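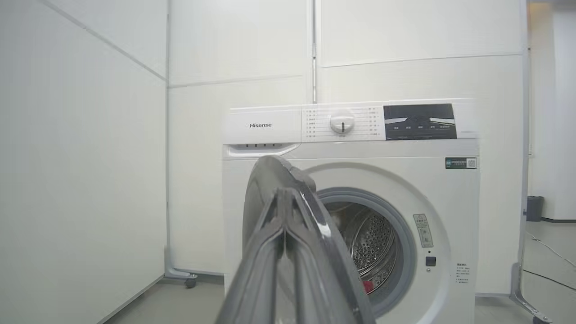
Noémi Bozsik

3. Task Setup and Student Protocol

3.1 Course context

The laundry task was the second assignment in the Boson project course at Lutville, which ran from January to the end of March. The course enrolled 20 students, who worked in pairs. Each pair was given the same arm, the same two-finger gripper with a wrist camera, and the same control software (Doltura). Pairs were free to choose how to divide a task into stages, but they had to write the division down before recording any demonstrations, and they could change it once. We kept both versions of the document. The first assignment, block sorting on a bench, is covered in Section 2 and used here only as a baseline for operator experience.

3.2 Appliance and workspace

The appliance is a white Hisense front-loading washing machine set against a white paneled wall. We selected a front loader for its side-hinged round door. The rim moves along an arc, so a grasp that is adequate at the start of the motion may be poor at the end of it, and a controller that holds the wrist orientation fixed will load the fingers sideways. Most pairs had not met this problem in the bench assignment.

The wrist view in Figure 1 was recorded with the door open and both fingers closed around the rim. Even in this position, the fingers occupy a large part of the view. The rim has a gray plastic ring around smoky, semi-transparent glass, and behind it the gray gasket and the perforated steel drum are visible only in part. A small red item lies at the bottom of the drum, partly hidden by the door. Several pairs chose this kind of view as the stage boundary between "door" and "load" in their written plans, since the drum opening can be found without moving the base.

The control panel was not part of the assignment. Students were told to leave the program knob alone, and any episode in which the gripper touched the panel was marked as a fault regardless of outcome.

3.3 Recording procedure

Demonstrations were recorded by teleoperation. One student operated the arm and the other kept the log, and the two changed places after every block of episodes. An episode ended when the operator pressed the stop key or after 2000 control steps, whichever came first. In total, 600 episodes were accepted into the course set. Rejected episodes were kept in a separate directory with the reason for rejection, but they were not used in training.

An episode was accepted if it met 3 conditions: the log entry was complete, the wrist camera stream had no gaps, and the operator had not corrected the door by hand. The third condition caused the most disagreement. Two pairs argued that a light push on the door between stages should be allowed, as the stages were trained separately. We did not allow it. A stage that begins from a hand-placed door angle has a narrower range of starting states than the same stage reached by the arm, and the mismatch appears only when the stages are chained.

Before each block, the logging student confirmed the camera exposure, the gripper zero, and the position of the basket. Floor marks were not used. The basket was placed by eye in front of the machine, which gave the set a modest amount of natural variation – enough, in our view, to discourage policies that replay a single approach path.

3.4 Viewpoint and occlusion

Viewpoint turned out to matter more than the students' written plans had assumed. When the wrist is low and rolled, the machine appears at a steep tilt and the position of the door must be judged against a strongly rotated front panel. Figure 2 gives a case of this type. The door ring is on the left, with a red object visible behind the gray-tinted glass, and the cream-colored basket sits low in the view, partly behind the gripper. The left finger overlaps both the basket and the lower right corner of the machine. The right finger points toward open floor.

Views of this kind have two consequences for training. First, the basket rim is only partly visible, so a policy that depends on seeing the whole rim has little to work with. Second, the glossy ring and side panel carry highlights that shift with the camera. One pair trained a small edge detector on the door ring and found that it followed the highlight on the ring in preference to the ring itself. They replaced it with a detector for the glass area, at some cost in accuracy when the door was nearly edge-on.

The students' logs used the word "lost" for any interval in which the operator could not name the next contact point from the wrist view alone. We retained the term in the annotation scheme. It is subjective, but the two members of a pair usually agreed on where such an interval began. They agreed less often on where it ended.

Figure 2. Low, rolled wrist view of the washing machine and basket.
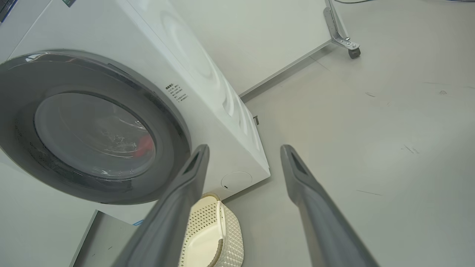 3.5 Annotation

Stage labels were added after recording with the Mudgway annotation tool. Each episode was labeled by a pair that had not recorded it. Labelers saw the wrist stream and the gripper width but not the operator's log, and they could leave an interval unlabeled if neither stage seemed to fit. Unlabeled intervals were excluded from stage training and kept for the chained evaluation in Section 4.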